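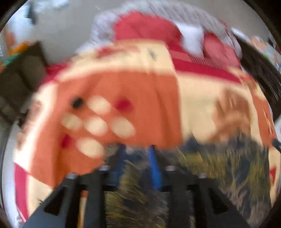 Drokport Fleece Blanket, Twin

28/03/2019
By Erna

Search products Go

Item 3591. Machine wash cold with like colors and tumble dry low. Skip the fabric softener, as it flattens the pile.
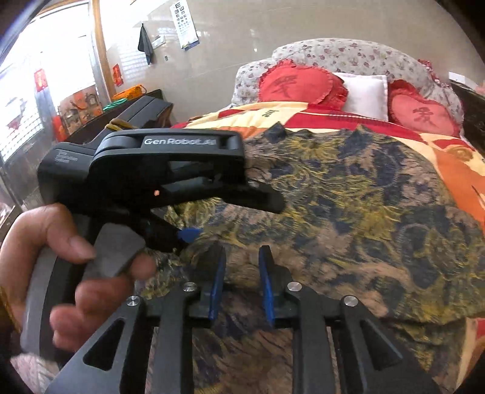

The twin weighs 2 pounds and ships folded. Queen size returns in August.

Comments (2)

Mutiso: Does the hem hold up?

Imeck: Mine has, after one winter. It shed a little in the first wash.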